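The Box Will Not Save You

14/09/2025
By a staff writer
Print this article | E-mail this article

Every January the stores fill their front aisles with plastic boxes, and every January people who own too much stuff go out and buy more of it to put the first lot in. I have done this myself. I have a closet shelf of containers that hold other containers. So when the makers of storage products began promising a calmer home through something called the one-box method, I was not in a generous mood.

The method goes like this. You clear a single surface. You put one open box on it. Anything that has strayed onto the surface goes into the box, and at the end of the day the box gets emptied and everything in it goes home. Zusby, which sells a seven-page booklet on the subject, calls this a "reset." My grandmother called it putting your things away, and she did not charge for it.

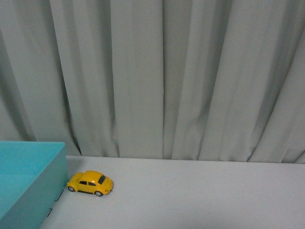
What bothers me first is the clearing of the surface, which the booklet handles in a sentence. In most houses that is the whole job. The mail is there, the half-finished puzzle is there, a charger for a phone that was traded in years ago is there. Tell me where those go and I will listen. The booklet says they should "find their place," as if the charger were going to get up and look.

Then there is the matter of the box itself. Grendov makes a lidded one and says the lid keeps dust out. Maybe it does. It also keeps the mess out of sight, and a mess out of sight can sit there until spring. Enley goes the other way and sells them open, in cheerful colors, on the theory that you will be shamed into emptying what you can see. I have lived with an open box by the back door for six weeks. I can report that shame wears off in two.
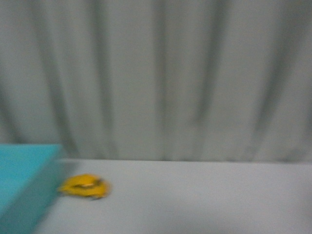

Page last changed: 14 September, evening. Price corrected in the section on costs.

I will grant the open box one thing. It is quick. A toy can be dropped in from standing height by a tired adult with a plate in the other hand, and a child can do it without asking for help with a latch. Lids are where good habits go to die in a house with children. If the choice is between a handsome chest that stays shut and a plain plastic tub that gets used, buy the tub.

Costs are harder to defend. The full Hamdy set, with dividers and a stand, came to 1,100 dollars when I priced it for a family room. For that money you could pay someone to haul away most of what you were planning to store. A single plastic tub from a hardware store does the same work, and you can hose it down.

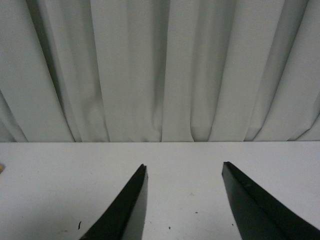
Backdrops deserve a word, because so many of these schemes lean on them. A curtain pulled across a set of shelves is the oldest trick in the small apartment, and I have nothing against it. Pale gray pleats falling to the back of a white table make a corner look settled before you have sorted a single drawer, and that is exactly my complaint. The eye relaxes and the work stops. Check what is behind your own curtain before you congratulate yourself. Behind mine were two broken lamps and a bread machine.

White tables have the same effect – they look clean when they are merely bare. Put one toy car on a bare white top and it looks like an accident. Put the same car in a bright tub and it looks like a decision. I suspect most of the appeal of the one-box method is right there, and I suspect the people selling it know that too.

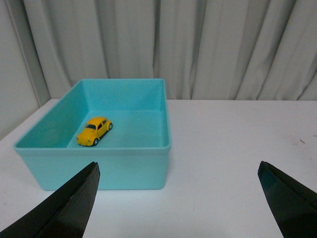
What I Would Keep

One box, open, for toys only. Once keys and receipts are allowed in, it turns into a junk drawer with better lighting.

Keep it small. A big tub takes a week to fill and a whole Saturday to empty, while a small one is full by dinner and has to be dealt with. Leave it on a table where an adult will need the space – the floor is too forgiving.

Skip the labels, skip the stand, and skip the booklet. If you already own a dishpan, try that for a month before you spend anything. Mine is still by the back door, and as of this morning it has a glove and a tape measure in it.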